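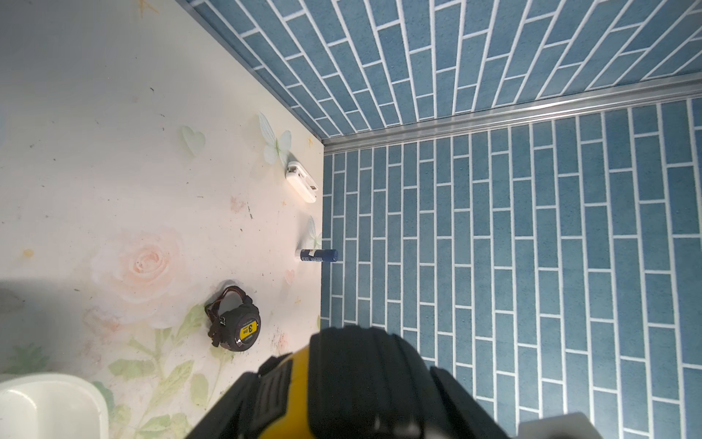 Pink rose and butterflies.

30/09/2025

We won! 2,083 for and 1,376 against, and I have written those numbers on the back of my hand so that I can look at them on the tram tomorrow like a lunatic. The scholarship levy is through. From next year every student at Urnard pays a little extra in the services fee and two people who can't safely study in their own country get a full place here, fees and rent and books, for the whole degree. Two! I know it's only two. Last year it was none.

The count was in the upstairs room at the Hegazy building, the one with the heating that only works on the window side. I'd got there far too early and ate most of a packet of ginger biscuits before anyone had unlocked the boxes. The main campus votes went first and they were close, closer than I'd have liked, and there was a bad patch where the No pile looked taller than ours and I had to go and stand in the corridor. Then they brought in Fornstead. I had written Fornstead off completely. It's mostly nursing and ag students out there, they never get a say in anything, and half of them pay for a union bar they've never set foot in. Well, 740 of them voted, and they went for us so heavily that the returning officer recounted the bundle to be sure. I could have kissed the lot of them. I'm going out there with a cake as soon as I can find out who to give it to.

Sanaa Chraibi was the reason, I'm sure of it. She took the early bus out there three mornings running to talk in the canteen, no microphone, just standing by the tea urn telling people how her first university closed in the middle of her second year and how long it took to get any other one to read her transcripts. I went along for the last one. A bloke in muddy work boots asked her whether it wouldn't be cheaper to do the whole thing online, quite rudely I thought, and she took it perfectly seriously and talked to him for so long that we missed the bus back. She's so good. She should be running the place, and I told her so, and she said she has a thermodynamics assignment to hand in first.

I don't want to be mean about the No side tonight. Some of them were awful (whoever wrote that thing about "charity by direct debit" can go and sit in a puddle) but a fair few had a proper point about the food pantry, and fees here are no joke. One of the No scrutineers came over afterwards and shook everyone's hand and asked if there'd be a student seat on the selection panel. I said there had better be. I think he'd be good on it, funnily enough. Must get his email.

So now the dull part, which I'm strangely excited about. The university council has to approve the fee change and their last meeting of the year is in December. The vice-chancellor was very friendly at the debate, lots of nodding, but she never used the word "yes" and I noticed. We need the wording of the agreement with Fudus sorted before then - they're the college up the coast that has been doing this for ages, and they've offered us their whole application process, forms and all. Their registrar sent it over as a scan of a printout with someone's handwriting in the margins. I read it over lunch and it was fascinating, especially the bit on what you accept when a person has no papers at all. A reading list in someone's notebook. A letter from a former lab partner. I kept reading bits aloud and everyone else wanted to eat their soup.

Things to do while I'm still buzzing: thank-you posters, ring Mum, take the Yes signs off the library fence before we get fined for them, give back the borrowed trestle table, sleep. My voice is nearly gone and my feet hurt from all that pacing. There's an essay on treaty law due that I haven't started and tonight I don't care one bit.

Sanaa has just messaged to say she's got the first draft of the council letter done already. It's past midnight! I'm putting the kettle on and reading it now.

This site uses cookies to remember your settings and count visits. By continuing to browse you agree to their use. Accept | Manage preferences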